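Korkska Curved Sill Top — Bay Window Series

Product code 2254. Made to order. Price on application.

The Korkska is a deep one-piece sill top for curved bays in offices, studios and sunrooms. It comes in a speckled grey and white finish that doesn't show dust much between wipe-downs. Standard depth is 326 mm, cut to your template. Send the template flat or rolled, with the window side marked.

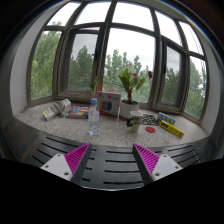
Speckled grey and white on a shallow curve, with room for boxes, a water bottle and a bit of greenery.

Fitting
Slotted grilles along the front edge are ordered separately from the Van Damme range, colour black or silver. Leave a 9 mm gap at each end wall and fill it with a flexible sealant. Don't use a rigid filler. Tops over a heater must be supported every 107 mm along the grille side — the brackets are in the carton.

Everyday use
Mugs, bottles and potted plants can stay on the surface. Put a saucer under anything you water, and lift pots now and then so damp doesn't sit underneath. Tea and coffee rings come off with warm water and a little dish soap.

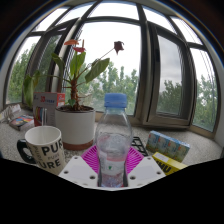
Mug, potted anthurium and water bottle at the window.

Goner cleaner is suitable for older marks. Avoid vinegar, bleach and scouring pads, which dull the colour over time. Reseal once a year with Munari stone sealer, two thin coats, and keep the sill clear overnight.

Blinds
Check blind clearance before you order. Horizontal blinds hung inside the bay need to drop without catching on the back edge of the top, and on a tight curve each blind should be measured by itself. Orders placed in August take longer to cut. 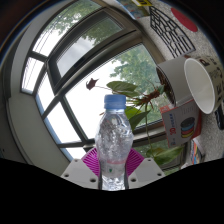 Customer comment from Goldie: We've had ours two winters now and the finish has held its colour. The end gaps were fiddly to seal and I'd get a fitter in for that part next time. Does the silver grille fit the older tops as well?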